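가방끈 하나 갈았을 뿐인데

수요일 저녁이면 저는 대개 부엌 식탁에 앉아 미뤄 둔 일을 하나씩 꺼내 놓습니다. 이번 주 차례는 끈이었어요.

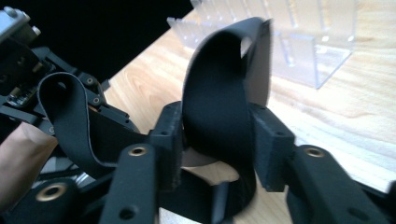 넓적한 검은 끈. 앞은 검고 뒤는 회갈색이에요.

제가 십 년 가까이 들고 다닌 가방이 있습니다. 첫 직장에서 나올 때 퇴직금으로 산 건데, 그때는 가방 하나에 그 돈을 쓰는 게 어찌나 떨리던지 가게 앞을 세 번이나 지나쳤어요. 몸통은 아직 멀쩡한데 어깨끈이 문제였지요. 작년부터 실밥이 풀리더니 6월 들어서는 장을 보고 오는 길에 한쪽이 툭 하고 빠져 버렸습니다. 감자가 횡단보도로 굴러가고, 지나가던 학생 둘이 주워 주고, 저는 고맙다는 말을 다섯 번쯤 한 것 같아요.

새로 살까 하는 생각도 했습니다. 그런데 막상 둘러보니 마음에 드는 게 없더라고요. 요즘 가방은 참 가볍고 예쁜데, 제 물건이 다 들어가질 않아요. 도시락에 우산에 책 한 권, 거기다 혹시 몰라 챙기는 얇은 겉옷까지(남편은 이사 가느냐고 묻습니다).

그러다 생각난 게 예전에 이웃에 살던 벤둘라 르지하 씨였어요. 체코에서 온 분인데, 무엇이든 고쳐 쓰셨습니다. 우산살도 고치고 주전자 손잡이도 갈고요. 한번은 제 코트 단추를 달아 주시면서 실을 왁스에 한 번 문질러 쓰면 오래간다고 알려 주셨지요. 그 뒤로 저도 꼭 그렇게 합니다. 지금은 이사를 가셔서 가끔 엽서만 오가는데, 글씨가 여전히 동글동글하세요.

부자재는 시장 안쪽의 니비스라는 작은 가게에서 샀습니다. 끈 종류가 어찌나 많은지 한 시간은 서 있었네요. 사장님이 폭이 넓은 쪽이 어깨가 덜 아프다고 하셔서 그 말씀대로 했어요. 고리까지 같이 사고 나오는데 덤으로 실 한 타래를 넣어 주셨습니다. 이런 가게가 동네에 남아 있다는 게 얼마나 든든한지요!

바느질은 생각보다 오래 걸렸습니다. 끈이 두꺼워 바늘이 잘 안 들어가서 골무를 찾느라 서랍을 죄다 뒤집었고, 골무는 못 찾고 대신 잃어버린 줄 알았던 귀걸이 한 짝을 찾았어요. 결국 동전을 대고 밀어 넣었습니다. 손가락 끝이 이틀은 얼얼했지만 한 땀 한 땀 박는 동안 라디오에서 좋아하는 노래가 나왔고, 차도 두 번이나 우려 마셨으니 나쁘지 않은 저녁이었지요. 길이는 예전보다 조금 짧게 했습니다. 나이가 드니 가방이 허리께에서 덜렁거리는 게 싫더라고요.

다음 날 바로 메고 나갔습니다. 양파 한 망과 두부, 도서관에서 빌린 책까지 넣었는데 잘 버텨 주었어요. 바늘땀이 삐뚤빼뚤해서 가까이 보면 좀 우습긴 합니다. 그래도 제 손이 간 자리라 그런지 자꾸 만져 보게 되네요.

남은 실로는 딸아이 필통 지퍼를 손볼까 합니다. 혹시 두꺼운 끈에 바느질할 때 바늘을 어떤 걸로 쓰시는지 아시는 분 계시면 댓글로 좀 알려 주세요. 벤둘라 씨한테도 엽서로 물어봐야겠어요.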